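Jirkudik - a word and tile puzzle for phone and tablet
By Grirnden

Hi, I'm Janka Zeman, and I make Jirkudik pretty much on my own, with a lot of nagging from my friend Kirsten Grímsdóttir, who draws the tiles and tells me when a level is mean.
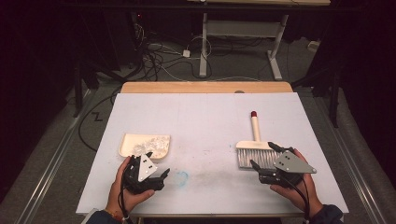 The idea started with those sliding number puzzles I had as a kid. I loved them, but I always wished they'd end in something, so in Jirkudik the tiles carry letters. You slide them until every row spells a word, and then the whole board folds over and there's another one on the back! The words on the back use the same letters, so what you did on the front matters more than you'd think (sorry in advance for level 51, I still get mail about it).

There are 200 levels in the main game. The first batch is small and friendly, and you can get through one while the kettle boils. Later on you get locked tiles, tiles that swap when they touch, and boards with a hole in the middle. I don't put a timer on any of it. I tried one in an early version and hated playing my own game, so out it went.

What you get:

The full main game, one purchase, no ads
A daily board, new every morning at 6
Unlimited undo, all the way back to your first move
Large-letter mode and a high contrast tile set
Plays offline, daily board included if you've opened the game that morning
Left-handed menu layout

The word list has 3780 words in it and I picked through every one of them myself. I took out the weird two-letter ones that only tournament players know. If a word turns up that you've never seen in your life, write to me and I'll have another look at it. I've already dropped a few that way, and put a couple back after people complained in the other direction.

There's also an add-on called Fikurby, sold separately, where two people share one board and take turns. Kirsten and I play it on the train and she wins more than I'd like. You can pass one phone back and forth or play across two devices on the same Wi-Fi. I'd love to do proper online play but I'm one person and servers scare me a little - maybe next year.

New in version 2:

Boards now save in the middle of a slide
The fold animation can be sped up or turned off
Vlček tile set added (blue and cream, Kirsten's favorite)
Fixed the hint button showing a hint for the wrong side of the board
Sound stays off if you turned it off, finally

If you bought the first version you get this one free, just update as usual. Your progress carries over and so do your daily streaks. The October theme pack is free too and unlocks from the settings page, under Tiles.

Questions, bugs and word complaints all go through the contact form in the menu. I read everything myself and usually answer on Tuesday, with a big pot of coffee. Please tell me which device you're on and which level you were playing!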